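Skotthorpe winter patch: what changed, what broke, what to do first

Quick one this time, lots to get through and the servers only came back up an hour ago.

The big news is fishing. Yes, fishing. The Flilari coast is finally open to everyone above rank 12, no more waiting on an invite from a guild that already has a boat. You pick up the starter quest from the harbormaster in Drotgate, bottom of the stairs, left of the rope seller. If she has no marker over her head, log out and back in. Known bug, hotfix coming.

Rods are now repaired at the same bench as your tools. Old rods kept their stats but lost their durability bonus, so if you were hoarding Adebisi rods from the September event, sell a couple now before the price drops any further. Mine went for 3,902 silver last night. This morning, a lot less. Ouch.

Bait got split into 2 types, fresh and salted. Fresh goes bad after 60 minutes of play time (not real time, the patch notes were wrong about that and have since been fixed). Salted keeps forever but the big eels won't touch it. Carry both. Bag space is still awful, I know.

Night fishing: worth it, but only off the north pier. The south pier has the nicer view and basically nothing biting. I spent most of an evening there so you dont have to.
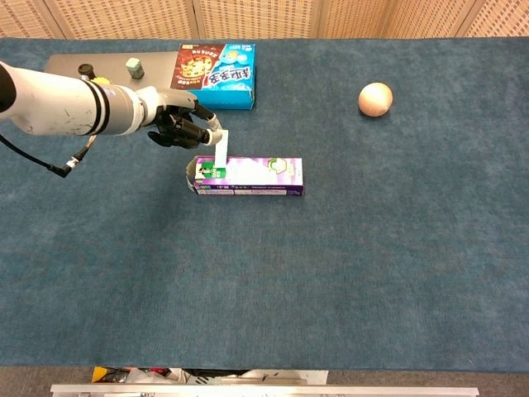
Robotic hand over a purple-and-white carton.

Now the housing stuff, because my inbox is full of it. Coastal plots are NOT on sale yet. The signs you can see on the beach are placeholders. Clicking them does nothing, and the guy in chat offering to "reserve" you a plot is after your silver. Report and move on. When plots do open they'll go to guilds first and then single players, same as the hill district. No date given.

Balance changes, short version:

Spear users got a small bump to reach. Feels good.
Shield bash costs more stamina. Feels bad.
Healers can move while casting the small heal, but not the big one. About time.
Wolves in the Drotgate woods no longer follow you into town. I'll kind of miss it.

Crafting is mostly the same apart from the new smokehouse. You need one to make salted bait, and you can use the public one in town for a small fee while you save up. Don't build your own right away. The recipe asks for river clay, and everyone is digging for it at the same three spots, so teh price is silly. Give it a week.

Sidra Tanoli has already put together a map of the coast with the eel spots marked and it's very good. Pinned at the top of the guides channel. A few of the far east coves are missing, she's working through them and would love screenshots if you find anything out there. Send them to her, not to me, I will lose them.

Also the winter login gifts end with the reset on 1st January. Log in, grab the lantern, even if you're not playing that day. It doesn't come back and it can't be traded.

Mailbag is next issue. Still need questions about the eel boss, particularly from anybody who got it down with a small group. We tried with four and got flattened, twice.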